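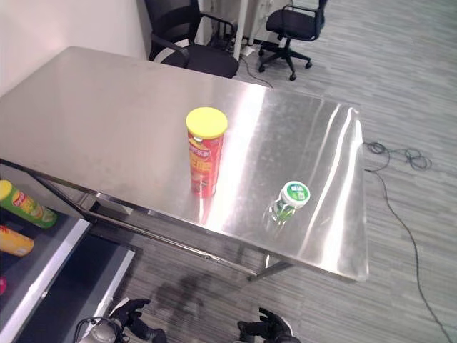
Week three of collecting demonstrations for the Prumby grasping model, a thread. The target is 2000 good episodes. We have 152. The policy is very keen on anything tall, so it would go for the red chip canister every time if we let it, and the squat little bottle near the front edge is the one we need more of. Steel tabletop too, glare straight down the middle, which the depth estimates hate. Good. Colour and glare stay in the set.

2/ Nermina Dumitrescu wants every episode labelled by the grasp, and not by the object. I had labelled 40 by the object. I have apologised to the spreadsheet.

3/ House rule since Friday: if you fumble, keep recording. My favourite folder is now called "recoveries". My performance review may end up in there as well.
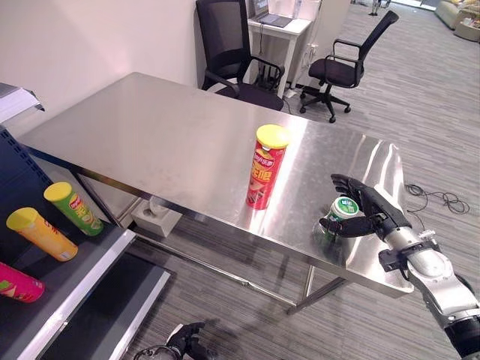

Right hand on the small one, thumb round the front. Left hand supervising.

4/ Next batch is 100 episodes with the small stuff moved further from the edge. Then Drenitz gets the lot for training and I get to find out which of my bad habits it's learnt.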